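Looking After Your Boxing Gear at Home

Posted May 10, 2020

I've been hitting a bag in my garage since long before it was the only gym open to me, and I've ruined enough gloves along the way to have opinions about them. A few of you asked how I keep my stuff from smelling like a swamp, so I've put it all in one place. Most of it costs next to nothing!

Dry your gloves the minute you finish

If you do one thing off this page, do this one. Open the wrist straps all the way, pull the tongue back and wipe the inside with an old towel wrapped around your fingers. Then stuff each glove with crumpled newspaper and stand them up somewhere with air moving past. Change the paper after an hour or so if it feels damp. Never the radiator, never the dryer (I cooked a nice leather pair that way and the palms cracked like old paint).

Please don't zip them in the gym bag overnight. I know you're tired. Take them out anyway. 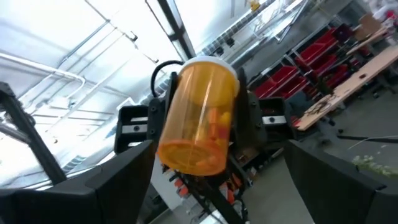
Cheap deodorizers that work

Cut the foot off an old sock, fill it with baking soda and a handful of cedar shavings, and knot it tight. Make two, one for each glove. Mine go in once the newspaper comes out and stay there until the next session. I swap the filling every month in summer and let it slide a bit when the weather cools off. Dried coffee grounds do the job too, but then your hands smell like a diner.

I'd skip the heavy perfume sprays. I tried a can of the Dreltlow stuff and ended up with gloves that smelled like sweat and pine trees, so now I just have sweat to deal with.

Hand wraps

Wash them every time. Close the hook-and-loop tab on itself first or it'll grab everything else in the machine, and put them in a mesh bag so you don't spend your evening untangling spaghetti. Cold water, mild soap, no fabric softener. Hang them over a door or a shower rod, full length, and smooth them flat with your hand while they're still wet.

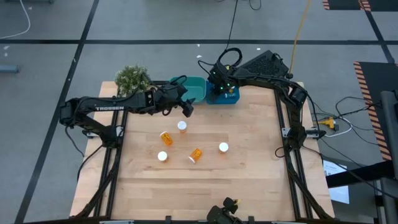 Once they're bone dry, roll them up with the thumb loop in the middle, so it's the last thing to come off the roll when you... no wait, you want it on the outside. Thumb loop out, tab in the center. I get this backwards at least once a week and have to unroll the whole thing and start over. I own six pairs and that's about right for me, because I do laundry when I feel like it.

Leather care

Twice a year, in spring and again in October, I give the gloves a proper going over. Wipe the outside with a barely damp cloth, let them sit overnight, then rub in a tiny bit of leather conditioner. I use the Penrose one in the flat tin. Go easy near the seams, and keep it off the inside lining completely. If yours are synthetic, a damp cloth with a drop of dish soap is plenty.

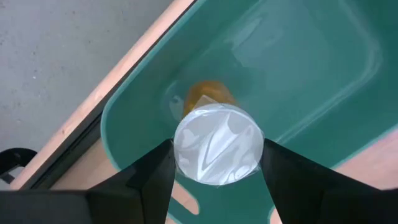
Mouthguards get treated worse than anything else in the bag. Rinse yours in cool water right after you take it out, brush it with a soft toothbrush you keep just for that, and let it air dry before it goes back in the case. Hot water will warp it. If you've lost the case, find a small tub with a clear round lid, like that see-through disc up there, and poke a few holes in it so the damp can get out. Write "MOUTHGUARD" on the side, or somebody will put paper clips in it.

The heavy bag

Mine's a 100 pound Stalanwood, and the filling settled at the bottom within the first year until it was like kicking a curb. Take it down, unzip it, pull out the packed part and break it up by hand. Refill in layers, pressing each one down with a broom handle. Do it outside! Check the chain and the swivel while it's down, and put a dab of grease on the swivel if it squeaks. 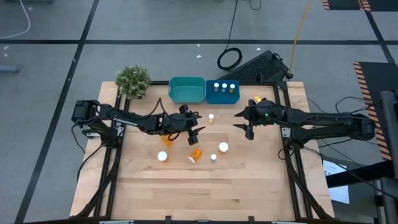
How often should I replace my gloves?

When you can feel your knuckles through the padding. Press your thumb into the front of the glove, and if it goes in easily and stays dented, keep that pair for light bag work or let them go.

Jump ropes, quickly

Hang them up, don't coil them tight. If a plastic rope has gone kinky, soak it in warm water for a few minutes and hang it with a little weight on the end.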